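Vadora Residents Launch Petition to Bring Back Saturday Early Voting

VADORA – Starting this Friday, we're going door to door to get Saturday early voting back on the calendar in Vadora, and I'd love for you to sign!
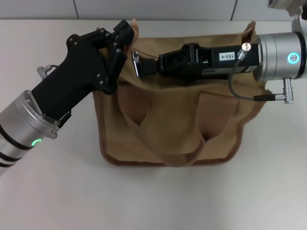

I'm writing for the Vadora Early Vote Project, which is a big name for a bunch of neighbors who were pretty annoyed last fall. The county dropped both Saturdays from the early voting schedule and kept the weekday hours at nine to four-thirty. If you work a regular shift, or you drive out to the Fluteck plant and don't get home until six, that leaves you with Election Day and whatever line you find when you get there. I stood in one of those lines myself, with a bad knee and a phone at four percent. So we're going out with petitions, and each of our walkers will carry a bag packed with clipboards, pens and a stack of flyers. If you see somebody coming up your walk with one of those over a shoulder, please open the door. We're not selling anything (I promise), and we won't ask who you vote for.

We need 2000 signatures from registered voters to get the question in front of the county board in September. The petition asks for two things and it fits on one page. First, open the early voting site on the two Saturdays before every general election, from nine to three. Second, put a second site on the east side, because right now everybody past Jevolano Avenue has to come all the way downtown, and the bus that goes there runs once an hour if you're lucky.

I know the first thing people are going to ask, so let's talk money. The county says it can't staff the extra days. Well, we made some calls, and we have a list of 30 people who have worked the polls before and say they'd take a Saturday shift at the regular pay. I'm on that list too. We'll hand it over with the signatures, and I hope the board will take a real look at it before telling us it can't be done.

We're not with either party. I've got friends in this group who cancel out my vote every single time, and we still manage to share a pot of coffee and argue about which streets to walk first – I wanted the hilly ones out of the way, and I lost. People on both sides have jobs and kids and parents to look after, and a Saturday helps all of them.

You have to be registered at your current address for your signature to count, so if you moved recently, please update that before you sign. Print your name clearly, too! The last petition I worked on lost 200 signatures to bad handwriting and old addresses, and I'm still a little sore about it.

If you'd like to sign without waiting for us to knock, we'll have a table outside Ekanayake Hardware on Friday from four until dark, and every Friday after that through the end of the month. We could also use 25 more walkers. You'd get a partner, a map of your streets and a short practice run on the sidewalk before you start. Wear decent shoes and bring water.

Reporters are welcome to come by the table or walk a block with us. Ask for the Early Vote Project and whoever's holding the clipboard will point you my way.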